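Sorting blocks find a home at Zevargate play library

16/04/2019

Families who use the Zevargate play library will find something new on the shelves after the spring break, and we are rather pleased about it. A set of small coloured blocks has joined the collection, bringing the total number of toys and games on loan to 1008, which is a figure we never dreamed of when we started out with a few boxes in the back of the Henare Street hall.

The blocks are sorted by colour into pairs – blue, red, green and yellow – and there are stars and cylinders among them, along with a pointed shape that the little ones at our try-out morning straight away decided was a house. They are played with on a pale wooden board, which gives small hands a nice flat place to build, match and swap things about.

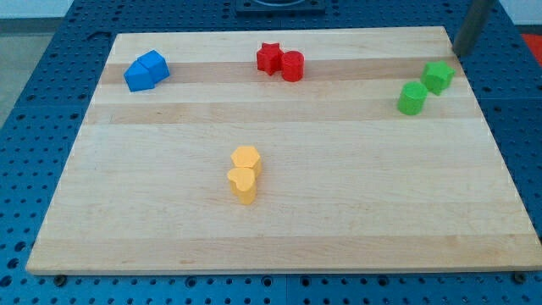 Children aged three and up seem to get the most from them, although we had one nine-year-old happily making up rules of her own for the best part of an hour, and plenty of parents joining in too! The set can be borrowed for 10 days at a time, the same as everything else, and it goes home in a cloth bag with a card of simple games to try.

Borrowing is free for members, and 49 new families have joined since last July, so do put your name down early if you would like a turn. The desk is open from 9 each morning, and the kettle is usually on.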